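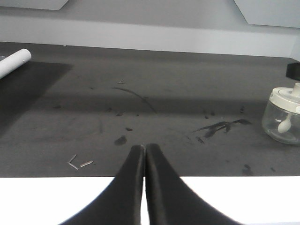
Notebook, student automation project, Gerkby bench
February 2026

Goal for this block: get the wrist-camera arm through three short tasks on the bench without a person touching anything between start and stop. The tasks are approach to the bench top, the orange handle, and carry and place. Rallano is the control script we inherited from the May group. Sial is our own branch of it, with the slower approach and the new finger offsets. All entries below are for Sial unless marked.

Setup

Arm homed, fingers closed, then opened and closed 4 times before the first run. Zero taken with the fingers closed. The closed position drifted last session, so from now on the zero is written on the run sheet every time and not carried over from the config file.

Camera exposure locked. Auto exposure was left on during the earlier Rallano runs and the dark bench top pulled everything else toward white. Locked value is in the config under cam_wrist. Do not change it without a new calibration set.

Loop time 14 ms with logging on. Logging writes at the end of each run only. Writing during a run gave dropped frames, same as Rallano.

Approach to the bench top

The descent stops on a height threshold. The bench top is marked and smeared in places and the segmentation takes the dark smudges for objects if the minimum contrast is set too low. Raised the minimum until the smudges dropped out of the mask. Small bright metal bits still come through, and clear containers are only picked up by the lid. Both are written down as known limits. Anyone working on the mask should test on the marked surface and not on a clean sheet of paper, where everything passes.

Open question: whether to wipe the bench before each set. Argument against is that the final demonstration will be on the same surface.

The orange handle

Approach is from below and in front, fingers closed, wrist level. The color threshold on the orange is easy and needs no tuning. The difficulty is depth. The handle projects only slightly from the white rail, and the white rail gives the depth estimate very little to work with.

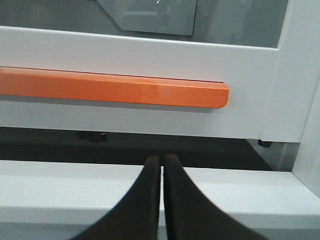

Vertical clearance is the other limit. There is a white ledge lower down, and a path that drops too early brings the fingertips to it before they reach the handle. Added a waypoint level with the ledge and a second one above it. The wrist is not allowed to rotate between the two. Rallano had a single waypoint and interpolated straight through.

The glass above the rail has shapes in it that the edge detector likes. Cropped the top of the image out of the detector input for this task only. The crop is a fixed number of rows, so it is wrong as soon as the wrist pitch changes. Needs to be computed from pose. Assigned to whoever takes the vision part next.

Contact force limit left at the low setting. No reason to raise it until the depth estimate is better.

Carry and place

Object is the off-white rounded piece. It goes between the inner faces of the fingers and hides the lower center of the image, which means the camera is of little use for the last part of a placement. Current method: fix the target before the descent, then run the descent blind on joint positions.

Black fingers on a dark bench top are a problem for the finger mask. The outer edges vanish. The inner edges have a lighter highlight and can be tracked, so the mask is now built from the inner edges and the known finger outline. Result looks usable. Compared against 63 hand-marked frames, the inner edges are fine and the outer edges are poor near the base.

For a landmark, the white square on the black angled holder by the wall is the best thing on the bench. It is bright, has straight sides and does not need a special detector. Steps for using it:

1. Move to the look position with the fingers around the object. Wait 500 ms before taking the frame.

2. Find the white square and check that it lies ahead of the fingers, a little right of the line between the tips. If it does not, stop and home again.

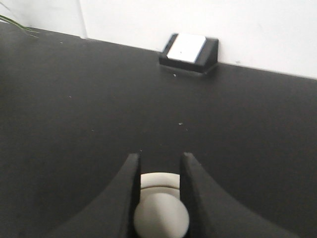 3. Store the center of the square and compute the place target from it. Write both to the run sheet.

4. Descend on joint positions, open, retreat straight up.

The line between bench and wall is not level in this view. Rallano used it as a horizon reference, which explains the tilt error in the old logs. Removed from Sial.

To do

Crop from pose, not fixed rows.
Depth on the handle: try two views from slightly different heights.
Outer finger edges near the base.
Rename the log folders. Half of them still say Zustotness, the old project name, and the plotting script skips those.
Copy the locked exposure value into the run sheet template.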